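**Zellitz Room Pack for tabletop arms: my notes after a month with it**

I bought this with my own money (well, the lab's money, but I had to fill in the form), so take it as one user's opinion. The Room Pack is an add-on for the Zellitz simulator. You get a furnished office, a table, a robot arm on its mount, and a bunch of small things to pick up. You bring your own controller, or use the sample one until you get sick of it.

Setup took me 23 minutes, and most of that was the download. The installer asks for a license key twice, and the second time it wants it without the dashes. Kieran Sowerby on the Zellitz forum posted that tip and saved me a support ticket, so thanks, Kieran!

What sold me was the clutter. My old sim was a gray plane with an arm floating on it, and anything I trained in there fell apart the minute I gave it a real background. The Room Pack puts a whiteboard on the wall, an office chair behind the table, a plant on the floor, and you can shuffle all of it between runs. There are 33 room layouts in the standard version and 100 in the big one. I have the standard, and I haven't gotten bored yet.
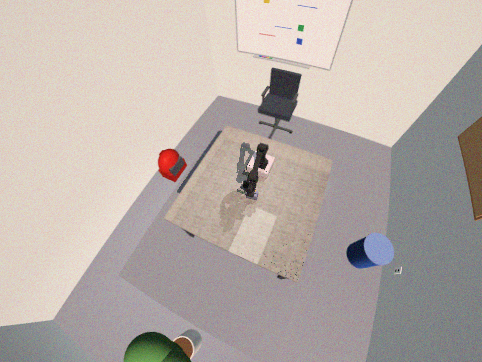
*Gripper down near the tabletop in one of the office layouts, with the whiteboard and chair behind the table.*

You can turn the table too, which I use all the time. My first policy only worked if the table was square to the camera (embarrassing, but there you go), so now I let it spin to any angle at reset. The floor and wall colors have their own sliders, and the wood grain on the tabletop can be swapped out for other finishes.

Shadows are good. They're soft, and they don't cost as much as I'd feared. With everything switched on I get 71 frames a second on my desktop, and that's a pretty ordinary machine. Leonora Javier runs it on a laptop with shadows on low and she's happy enough.

Stuff I don't love:

- The small objects are really small. At the default resolution a tiny part next to the gripper is a few pixels of color and that's it. Bump up the resolution or add a close camera.
- Saving a layout doesn't save the lighting. You have to export that on its own, and the menu for it is under "Extras" for some reason.
- The manual still shows the old menus. The online one is better, but it skips the whole section on collisions.

I also tried the Womik starter rooms before this. They're cheaper and they load faster, but you can't move the furniture, so I gave up on them pretty quick. If all you need is an arm and a table, they'd do fine.

Would I buy it again? Yep, the standard one. The big version only makes sense if you're training for weeks at a time. Updates are included through July, and after that it's a yearly fee I haven't decided on.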